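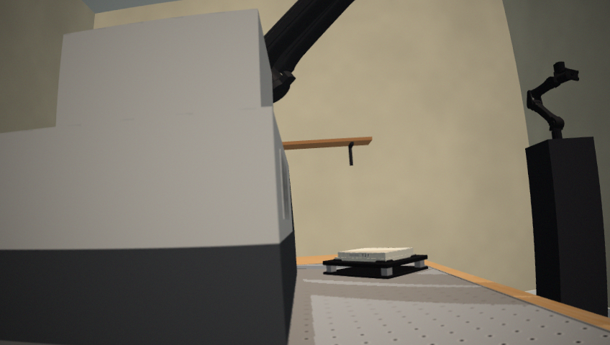
A benchtop instrument, shown in a computer rendering.

Brimano opens its teaching lab to the neighborhood

If you have ever wondered what is in your tap water, November is your month! The Brimano community science center is starting its winter water program again, and this time anyone in Bokholm can join in, with no background needed and no fee at the door.

Last winter 185 households brought in samples, which was already more than we had shelf space for. So far this year 231 have signed up, and the list is still open. Dennis Bakilana, who runs the bench sessions, has added a second evening group to fit everybody in (he has also bought a lot more labels, after the great label shortage of last February).

You pick up a bottle at the front desk, fill it at home first thing in the morning before anyone has run a tap, and bring it back the same day. Then you stay and help test it. Hardness, pH, iron and chloride are on the list, and you get to do most of the steps yourself — pipetting included, which is more fun than it has any right to be. Kids from ten and up are welcome with an adult.

What I love most about this program is the map. Each result goes up on the big wall chart by street, without names, and over a few weeks you start to see patterns. The houses on the hill side came out much harder last year than the ones down by the Nordin mill, and we had some wonderful arguments over why. Brian Ondieki thinks it comes down to the old wells. He is giving a short talk on them on the first Sunday of the program at 2 p.m., with maps from the town archive and, he promises, very few slides.

If you are on a private well, please say so when you pick up your bottle. We would especially like more samples from the Vellen road, where only a handful of people took part last time.

There are 63 places left in the evening groups and plenty more on weekday mornings. Sign up at the front desk or by replying to this newsletter. Bottles are ready to collect now, and the coffee is on from nine.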